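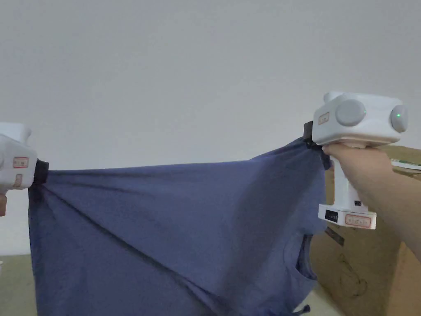
Laundry folding tips from the Furora open day

The Furora workshop in Stollandale opened its doors for an afternoon in January, and the folding table drew the biggest crowd. Ryan Wragg ran it. His team folds shirts with hand-held grippers so that a robot can learn the moves later, and they have to break the job into steps most of us skip over. Several of those steps work just as well with bare hands.

Pinch near the shoulders. With only two points of contact, where you hold matters a lot. Take the top edge close to each end and pull until the cloth is taut. A little sag in the middle is fine. If the folds run diagonally from one hand toward the opposite hem, one side is pulling harder than the other. Let go on that side, move your grip an inch and pull again.

Take less cloth. Wragg's advice to visitors trying the grippers was to bite only the edge. A big bunch of fabric in the hand leaves a crease at the shoulder that shows when the shirt is worn.

Snap, then lower. Give cotton one firm shake while it is stretched out. Lay the hem down first and let the rest follow toward you. Dropping the whole shirt flat traps air, and you end up smoothing it twice.

Find the sleeves before you fold. An armhole that has twisted inward makes a lump in the finished stack. Run a finger through it - it takes a second.

Stand in front of a plain wall. The team likes a blank background for its recordings. At home it helps with sorting, as stains and thin spots are easier to notice.

Folding speed came up a lot. Wragg said new people take 45 seconds a shirt on their first day and that he doesn't hurry them. Neat corners come first.

The afternoon ended with a folding arm from Rudd, which did 4 towels in a row and then dropped a pillowcase. Towels are easier, we were told, because they have no sleeves and the edges are straight. If you are teaching a child to fold, start there too.

Furora plans another open day in the spring. Entry is free, but the room holds 91 people, so come early. Parking is behind the Isisetti building.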